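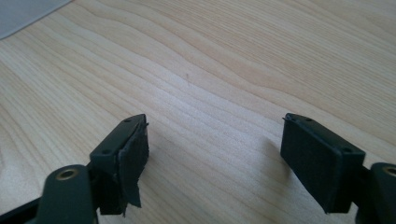 Bumbridge Tabletop Set: Data Card

Maintainer: Markos Michailidis, for the Bumbridge student robotics club
Last edited: 31 May 2023

What it is

Recordings from a hand-held gripper, made by club members for the Salier class project. The plan in October was 1,000 recordings. We have 112, and I would trust 100 of them. If you saw the bigger number on the club poster, the poster is wrong.

How it was recorded

One person holds the gripper and works over a pale wooden surface. The tasks are short: reach, close, lift, put down. There is no script past that, and it shows. Two members doing the same task can look like they were given different homework.

Known problems

Pad wear. The black pads on the fingers are worn, and in places the material is ragged or peeling up at a corner. I don't believe the claim in our first report that this makes no difference. We never tested it.

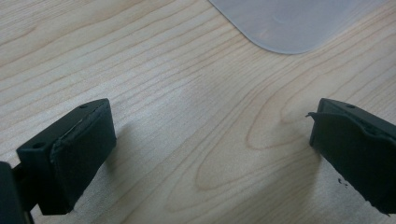

We also never logged which pads were on the tool, so you can't sort the recordings by pad condition without looking at each one yourself.

Background. Light wood grain and soft light, over and over. A model trained on this may learn our table. Idico, our baseline, scored well on held-out recordings from the same table, and I would not read much into that.

Labels. One labeler, no second pass. "Success" means the labeler thought so.

Files

recordings/ raw clips
labels.csv one row per recording
bodin/ loader script, Python only

Use

Fine for class exercises. Please don't cite it as a benchmark.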